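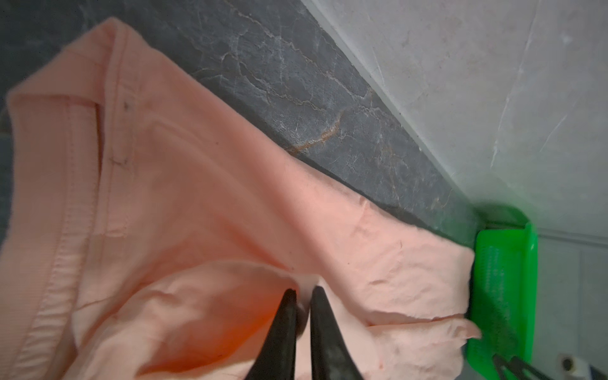

Wrist camera, left arm: fingers closed on a fold of the pink T-shirt, neckline band to the left, green tray on the right.

4 min read

March, bench notes, folding cell (Mamwood)

Started at 8.40. The left gripper has been dropping shirts on the lift since the end of last week, so today was for the fingers and nothing else. The right gripper is fine and I left it alone apart from a wipe down.

What the fault looks like: the arm comes down, pinches, lifts, and the cloth slides out when most of the weight is off the counter. The log says the grip was good every time. It only notices when the fold step fails, and by then the arm is halfway through the next move with nothing in it. Min-kyu Choo had already swapped the camera cable and re-run the hand-eye calibration, so I didn't repeat either. His calibration numbers are on the previous page and I have no reason to doubt them.

First check was the zero. Powered the left gripper down, closed the fingers by hand and read the encoder: 4 counts off from what the controller had stored. That is small and would not lose a shirt by itself, but it means the controller thinks the fingers are a bit further closed than they are. Re-zeroed and saved. Power cycled twice to see if it held. It did.

Second check was the tips. Took both fingers off (two screws each, the short hex key, the one with the tape on it). The faces where they meet had gone smooth. Ran a thumbnail down a new one from the drawer for comparison and there is a clear difference, the new one drags and the old one doesn't. The scuffs lower down near the bases are only from rubbing and don't matter, those have been there for months.

Fitted a new pair from the Pîrvu box. Things to remember for next time:

- The screw holes have slack in them. Push the finger towards the base while tightening or it sits proud.
- Blue threadlock, a dab. Last time it was left off and one finger worked loose in a fortnight.
- Do the zero again after fitting. The new tips are thicker than the worn ones, so the zero I did ten minutes earlier was no use. I should have done the tips first.

The cycle counter on the old pair read nonsense (it was reset when the controller was changed), so I can't say how long they lasted. I have cleared it and it starts from today.

Grip force. It was set to 315 in the Grendholm controller, which is their own unit and not newtons, whatever the column heading on our spreadsheet says. Someone had raised it, probably to make up for the worn tips. I don't know what it was before that. Left it at 315 for the trial so that only the tips and the zero had changed. It can come down later if it starts marking the fabric.

Wiped the lens on the left wrist with the dry cloth. There was lint along the lower edge. The lens cloths are nearly gone, more are needed.

Trial, after lunch

Ran 16 pick and lift cycles with the peach-pink cotton T-shirt, thrown down crumpled on the dark counter between cycles. Same shirt all through. I let it land how it liked and did not straighten it, except that I pulled it back towards the middle when it went too far over to the tray side.

Result: 14 held to the top of the lift, 2 dropped. Before the change Min-kyu was getting a drop in nearly every other cycle, so this is a good step but it isn't finished.

Both drops were the same kind. The planner picked a point where the cloth was doubled over and the fingers took only the top layer, and only a little of it. The lower layer stayed where it was and pulled the fold out. I don't think that is a gripper fault. The approach height is a fixed number above the counter and takes no notice of how thick the pile is. On a flat patch the tips get down either side of a decent fold. On a rolled bit they close too shallow.

Picks just inside the collar were the most reliable, both on the lift and on the first move after it. The double seam by the ribbed band seems to give the tips something to bear against. I would like to bias the planner towards it but that is a job for the software side and I have only written it on the board.

One more thing I noticed on the replays. When a loose end of the shirt lies against the green tray, the cloth mask gets ragged along that side. The tray is so bright that it throws a green tint onto whatever is next to it. It didn't cause a drop today. The Gremusport trays are a dull grey and would fit the same spot, but the tray position is taught from the raised rim and the rims may not be the same height. Would need re-teaching — half an hour, not today.

Also a couple of small dark marks on the shirt near the inner collar seam. Can't say if they are from us. I have put the shirt in a bag with the date on so it can be compared after the next batch. If the new tips are shedding black we need to know before any customer's stuff goes through.

Old fingers are in the tray marked worn, not the bin. I want to measure the faces.

Left to do

Approach height: try lifting the fixed number in small steps, or ask whether the depth reading at the pick point can be used directly. Min-kyu thinks it can.

Bring the force down from 315 once there has been a full day with no drops from flat patches.

Check the left finger screws after the first week. Paint mark across each head so it is obvious if one has turned.

Order: finger pairs (one left in the box after today), lens cloths, blue threadlock.

Correct the column heading on the spreadsheet.

Cell left powered, both arms parked, grippers open. Stopped at 4.15.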